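The Table Question

I have been meaning to write about tables since August, when my sister came to stay and asked, very reasonably, where she was supposed to put her plate. There was a sewing machine at one end of the kitchen table, two seed catalogs and a bowl of lemons at the other, and in between, under an old bedsheet, the bottom left corner of a jigsaw puzzle that I was not willing to move. We ate on the back steps. It was a nice evening and she was a good sport, but she did say on her way out to the car that a person with one table has no table, and I have been chewing on that ever since.

So this is a long post about tables. Those of you who come for the tomato updates can skip to the bottom (the tomatoes are fine, the split ones went into sauce).

I grew up in a house with one big table, and everything happened on it. My mother cut out dress patterns there, my father did the bills there with his shoes off, and we kids did homework with our elbows in whatever was left. At half past five every day somebody yelled "table!" and it all had to go, every bit of it, onto the piano bench and the top of the freezer. I can still tell you the order things came off. Bills first, in their shoebox, then the pins, then us. I thought that was how all families lived, and I thought it was a terrible system, and then I grew up and bought a house in Truddale with a kitchen barely big enough for one table and set up the very same system with no one around to yell.

The trouble with living alone, or mostly alone, is that there is no half past five. You can eat standing at the counter. I did that for most of a winter and it made me sad in a way I didn't catch on to for a long time. I thought I was tired. I thought it was the dark coming so early. Then one Saturday I cleared a space just big enough for a soup bowl and a library book, sat down like a human being, and felt about ten times better by the time I got to the bread. I know that sounds silly. It was only soup!

After my sister's visit I decided I would do something about it, and I went at it the way I go at everything, which is that I made a lot of tea and drew floor plans on the backs of envelopes. I measured the spare room. I measured the landing. I even measured the laundry corner, where there is a nice window but also a water heater that sighs at you. For a week or so I was convinced that I needed a proper worktable, the kind with a big flat top and legs you can raise and lower, and I found one called the Skotby that was almost exactly what I had drawn on the envelope. It was 400 dollars. I put it in my cart and took it out again so many times that the website started sending me little notes asking if I'd forgotten something.

What stopped me in the end was Vsevolod Stelmakh, who lives two doors down and has been fixing furniture in his garage for longer than I've been on the street. I had gone over to return a cake pan. I told him all about the Skotby, with gestures, and he listened to the whole thing while rubbing wax into a drawer front, and then he asked me what I did at my table. Which part of the day, he meant, and for how long, and did I sit or stand? I couldn't really answer him. I said sewing, and the puzzle, and writing to people, and he said yes, but how much sewing? I had to admit I hadn't turned the machine on since I hemmed the curtains.

He sent me home to pay attention for a week before I spent anything. I was a bit put out, to tell you the truth, because I had already picked the finish.

But I did it. I kept a scrap of paper on the fridge and wrote down whatever I used the table for. And here is what a week of my life looks like, in case you ever wondered: letters, letters, sorting mail, puzzle, rolling out one pie crust, letters, puzzle, puzzle, standing next to it while talking on the phone, puzzle until much too late at night. No sewing at all. The machine had been sitting there like a guest who'd gone to sleep in the good chair.

I think different jobs want different kinds of tables, and that was the thing I'd been missing. Letters want a small one. I write better when there is only room for the paper and my cup, and I like a wall or a window close in front of me so my mind doesn't go wandering off down the hall. Pie crust wants something cool and a little lower than you'd think. Sewing wants room on the left for the fabric to go. And some work wants a big clear top with nothing pretty near it whatsoever, just a plain light surface and plain walls, so that whatever is being done is the only thing to look at.
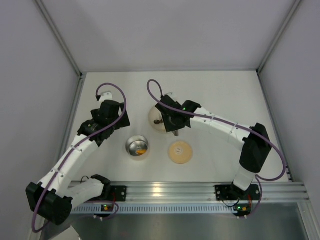 Two robot arms over a white tabletop, with plain walls behind and on both sides.

My puzzle, I decided, was that last sort. It's a monster of a puzzle, 2,000 pieces, a harbor at dusk, and I swear half of it is the same purple-gray water. On my old kitchen table, with the brown wood grain and the scratches and the lemons, I was losing pieces right in front of my eyes. I'd pick up the same bit of dock over and over. I had blamed my glasses. I had even made an appointment about my glasses (I kept it, and they're fine, and the lady there gave me a very nice cloth).

So I went down to Lysenko, the lumber and hardware place out past the bridge, and asked if they had any offcuts. If you've never asked about offcuts, do! They keep them in a rack by the back door, and most of the time they're happy to see them go. I found a board that was big enough for the whole harbor with room around it for sorting, and the young man there took the rough edge down for me while I waited. I strapped it to the roof of the car with more rope than was called for and drove home at the speed of a parade.

Then came the painting. I wanted white, and I want you to know there is no such thing as white. There is a whole wall of it. I stood in front of those little cards for so long that a woman came over and asked if I was feeling all right. I went with a can of Imance in a flat finish, because a shiny one would throw the lamp right back in my face, and I put on two coats with a night in between. The first coat looked awful. It always does, and every single time I'm sure I've ruined it. The second coat went on like cream.

The board lives in the spare room now, across a pair of old sawhorses that Vsevolod was going to burn. They're a hair different in height, so there's a folded piece of cardboard under one foot, and I keep telling myself I will do something more permanent about that. I took down the calendar and the two framed prints on that side of the room, too. I felt a little mean doing it, as one of them was a wedding present, but it's in the hall where I pass it more often anyway, and my eyes do settle down faster with nothing up there. The first night I sat down at it I put in more of that water than I had in the whole month before. I stayed up until one in the morning and I'm not sorry.

The sewing machine went into the closet on the low shelf. I had a small pang about it. I've always thought of myself as someone who sews, and giving it the middle of the kitchen was a way of keeping that up without doing any. If I want it, it's right there and it isn't heavy. I've had it out once since, to fix a pillowcase, and I put it away again the same night.

For letters I took the little side table from the bedroom, the one with the wobbly drawer, and put it under the landing window. It holds a pad of paper, a cup, and my elbows if I tuck them in. I can see the street from there, and the number on the house across the way, 806, in those slanting brass numerals I've always envied. I've written to five people from that table already, including my old piano teacher, who wrote back four pages and wants to know if I still hunch. I do. I was hunching while I read it.

And the kitchen table is just a kitchen table. I keep the lemons on it, because I like them, and the salt, and that's all. I've been setting myself a place every evening with a napkin and everything. Some evenings it's a proper dinner and some evenings it's toast with an egg on it, but I sit down for either one. My sister is coming back in the spring and I've told her she can have her pick of the chairs. She asked if this meant the puzzle was finished. It does not. I have the sky to do yet, and I'm fairly sure there's a piece of the lighthouse missing, and I've looked in the vacuum bag twice.

If you've got a one-table house and you've worked out some clever way of living in it, please write and tell me. I'd love to hear, especially if you have little kids or a partner who does model trains or something else that can't be moved. And if anybody has a good way of slipping a half-done puzzle onto a board without breaking it up, I could have used that a while ago, but tell me anyway for next time. I did mine in chunks, with two cookie sheets and a lot of bad language, and the bottom left corner had to be done over.

Tomatoes: still picking a few of the small yellow ones. The big plants by the fence have about given up, and I'm going to pull them when the ground is a little softer.

Contact me | Copyright, all words my own, please ask before borrowing | Back to top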